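About Feltgate

Feltgate is a contract packing and portioning company. We weigh, fill and pack dry goods for smaller brands that don't have a line of their own. We started in a rented unit on Schumacher Road with one bench and a hand sealer. Today 65 people work here on two shifts, and we ship for 19 customers.

For most of our history every portion was weighed by hand. A good weigher could do nearly 700 cups in a shift, and by the end of it her wrists and shoulders told her so. It was the job people asked to be moved off first. Three years ago we began automating it, one station at a time, starting in our own test area.
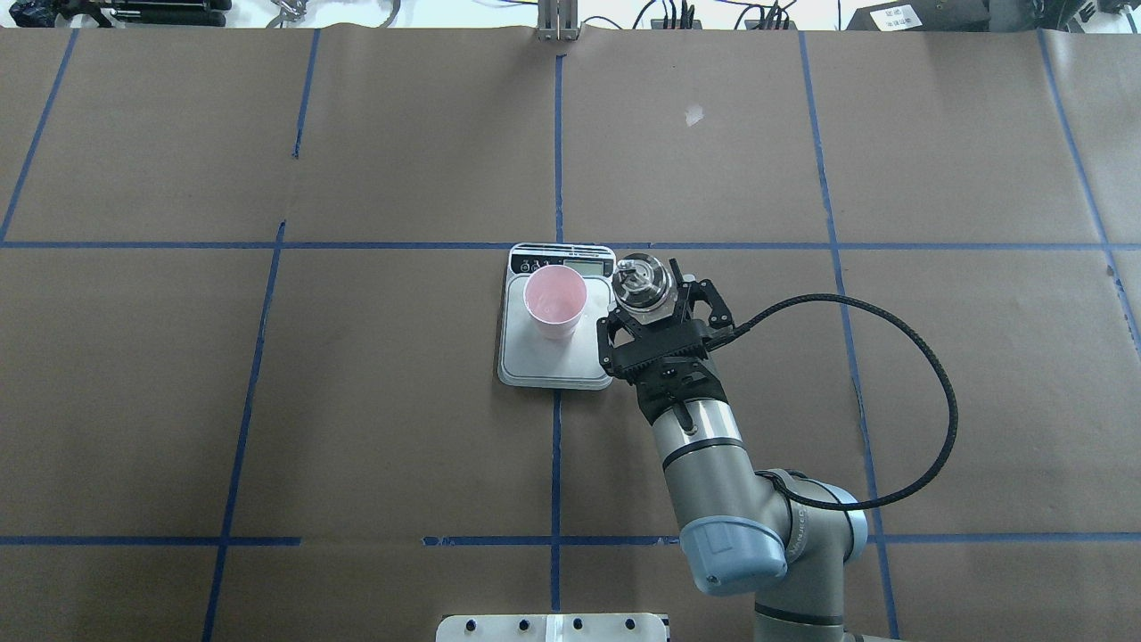

New tasks are tried out on a bench before they go anywhere near the line. The operators who know the job by hand sit in on the trials, and they decide with the engineers when a station is ready. We run the stations with Ruvent, a scheduling program that also keeps the weight records our customers ask for.

No one was let go when the arms came in. Eighteen weighers were retrained, most of them as station operators or in quality checks, and their hourly rate went up with the new job title. The work is different. There is less lifting and more watching, and some people miss the talk across the old weighing table. We changed the break schedule in June so both ends of the floor stop together.

Hand work continues on short runs, gift packs and the Dustent spice range, where the jars vary too much.

We hire for both shifts all year. No experience with machines is needed. Training is paid and takes place during your normal hours.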